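Wemier Workroom Notes, data card
Last edited Feb 28, 2018

What it is

A plain list of 527 entries on how shared workrooms are set up overhead and underfoot: ceiling lights, pipe runs, hanging brackets, benches, shelves. Entries come from 36 rooms in Trinport and Trilside. Most were written up in September, when the rooms were in heavy use, and it shows.

What we don't trust

The "brightness" column is one person's opinion on a scale of 1 to 8. Treat it that way. The Ramalho entries were copied from an older sheet with its own names for fittings -- "rail" and "pipe" got swapped more than once, and we have only fixed the ones we caught.

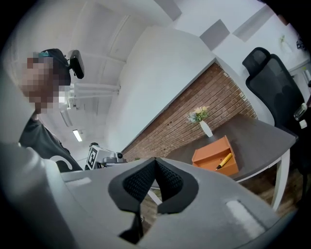

Can the list tell me whether a room has enough light for close work?
It can't. It records what kind of fixture is up there and where it hangs, and you would need a light meter for the rest.

Files

rooms.csv -- one line per room
fittings.csv -- one line per entry, 8 columns
changes.txt -- patchy before version 2

Blank cells mean unknown. Please don't fill them with zeros, as the last merge did.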